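Visit report: Lurnuvon repair and reuse depot, Surlow
Prepared by Meron Berhe for the regional e-waste working group
November 28, 2021

The open day covered intake, data erasure, storage and outbound freight. Our party was Obed Ansah, Mélanie Tremblay and me. Cengiz Kurtuluş, the site manager, led the tour. Desktop machines are the largest category by weight and our notes begin with them. 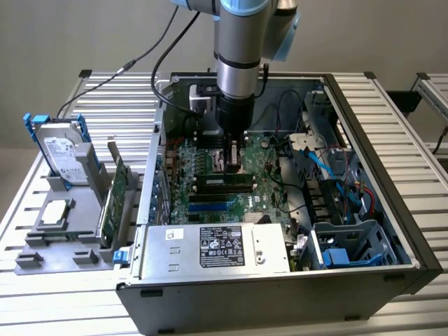
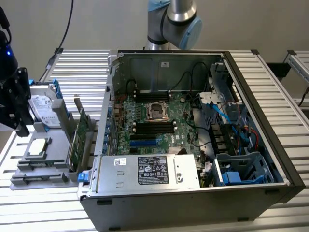
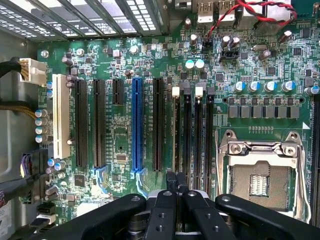
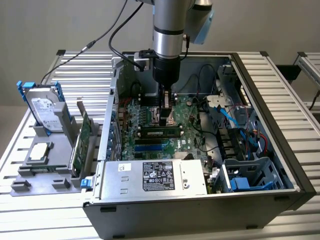

Desktop tower, side panel off.

Intake. Pallets come in at the north dock and are weighed before the wrap is cut. Each one gets a paper tag in one of 4 colours, by origin: council, school, business or household. Household loads are the worst for stray batteries and go through a separate cage. Obed asked about liquid damage. It is recorded at the dock and the unit goes straight to scrap.

Data erasure. Drives are logged by serial number and wiped in racks behind a locked door. We saw the room through the window only. Any drive that fails twice is shredded on site, and the certificate goes to the donor within three days. Mélanie asked to see a sample certificate. It lists the serial, the method and the operator's initials, but not the time of day, and our own template requires the time.

Storage. The racking is second-hand and rated at 200 kg per shelf. The labels are legible from the aisle. Two bays near the office were over-stacked with monitors and we mentioned it. Nesrin Bozkurt, who runs the warehouse, had them on her list for the following week.

Freight. Graded units leave with Werach, mixed metals with Öztürkmen. The Werach run was moved to early mornings in September after complaints from neighbours about trucks idling in the laneway. Outbound paperwork is still done by hand in triplicate – slow, but the copies we pulled all matched.

Site conditions. Lighting good. Dust extraction was audible throughout and made questions hard to hear at the back of the group. Parking is poor; use the gravel lot behind the tyre shop.

Follow-up
Mélanie to send our certificate template to Cengiz.
Obed to request the dock weights for the last quarter.
Check whether the colour tags could work at our own depot, where household and school loads are currently mixed.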